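Print this page | E-mail this page

Shop notebook -- kitchen arm build
July 11, 2019

Back on the sim tonight. The real arms are still in pieces on the bench at Escobedo (left shoulder is waiting on a bearing, and I'm not paying rush shipping again), so I've been running the whole counter setup in software instead. It's the same Telto project as before: two arms, two black hands, pot on the left, food on the plate at the right. The right hand is supposed to pick the thing up off the plate and the left is supposed to stay out of the way until it's called for.

I rebuilt the counter from scratch because the old one was plain gray and the tracker was way too happy with it. Now it's marble with veins all over, plus a black veined board lower right to make things nastier. Love how it looks! The render time I love less.
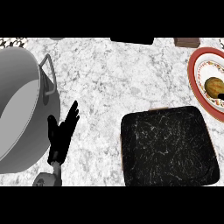
Why park the left hand next to the pot when there's all that open counter to use?

Mostly to keep the wrist in the middle of its travel. Parked out in the open, the elbow folds up tight and the first move after that is slow and ugly. Next to the pot it has a short trip to the handle, and the planner quits doing that big lazy loop.

OK, settings, so I can find them again. Planner step limit is 589 now. I had it way lower and it kept giving up early. Finger speed is down to 21 percent on both sides, and the padding on the pot is 7 mm all the way around, handle included. The handle is the annoying part -- it's modeled as a thin loop, and the collision checker was treating the whole thing as a solid slab until I split it up by hand. That ate most of the evening. If anybody at the shop re-exports the pot from Sedov, please keep the split version, it's the one in the shared folder with "loop" in the name.

The Illix hand driver is still grumpy. Both hands share one message queue, and when the right one gets busy the left one's updates come in late. In the sim I can just slow the clock, but that won't fly on the bench, so I want two queues before August.

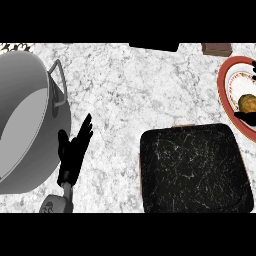
I'm also rethinking the approach angle for the right side. I've been bringing the hand in flat and low, and the lower fingers need to get under the food without scraping the plate rim. Going to try lifting the wrist a little and closing the top fingers first. Might be dumb, but it's a ten-minute change.

To do:
- split the queue
- try the higher wrist
- ask around for a spare bearing
- log timing with the render window shut (it was sitting around 57 ms per step with it open)
- label the two power supplies, they look identical and I've mixed them up twice

Leaving the long run going overnight on the back computer. Please don't shut it off.

3 comments | 2 shares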